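Stelton 400 Casement Window Weatherstrip Kit

Item 379
Sold by Drilley Window & Door Supply

The Stelton 400 kit replaces worn seals on hinged casement and awning windows. It fits aluminum, vinyl and wood sashes with a standard kerf or a flat mounting face. One kit does 2 average windows. For larger openings, order the Stelton 500, which has the same seal on a longer roll.

What's in the box

Bulb seal, black, on a roll
Flat foam strip, gray, adhesive backed
4 molded corner pieces
Plastic seating roller
Alcohol wipes
Instruction sheet

Choosing the right seal

Look at the old seal before you order. If it pulls out of a groove, you need the bulb seal with the fin, and the adhesive strip can be saved for the sill. If the old seal was glued down, use the adhesive strip on all sides. Windows made by Ogunleye before the change to the narrow sash have a smaller groove and take the Stelton Slim instead.

To check the gap, close the window on a strip of paper and pull. If the paper slides out easily, the seal at that spot is worn or the hinge needs adjusting. Try this in several places, including both bottom corners, where seals usually flatten first.

Fitting

Remove the old seal and any glue left behind. Plastic scrapers are safe on painted frames. Wipe the surface and let it dry fully. Start at the top corner on the hinge side and press the seal in without stretching it. A stretched seal shrinks back within a few weeks and leaves a gap at the corners. Cut the ends square with sharp scissors. 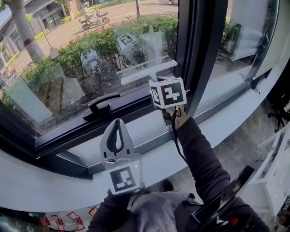
Close the window gently the first few times. A new seal makes the handle stiffer than you are used to, and it can take several days to settle. If the handle will not lock at all, check that the seal has not rolled over on the hinge side.

The adhesive strip should be applied above 50 degrees. Customers in cold areas should plan to finish before November.

Care

Wash with mild soap and water. Do not use solvent cleaners or petroleum grease. Silicone spray is fine on the bulb seal.

Shipping and returns

Ships from our Grisulthorpe warehouse. Unopened kits can be returned for a refund. Cut seal cannot be returned.

Questions about fit go to Rakiya Ajayi at the parts desk. Please have your sash width and the window maker's name ready.

Page updated Sep 8, 2021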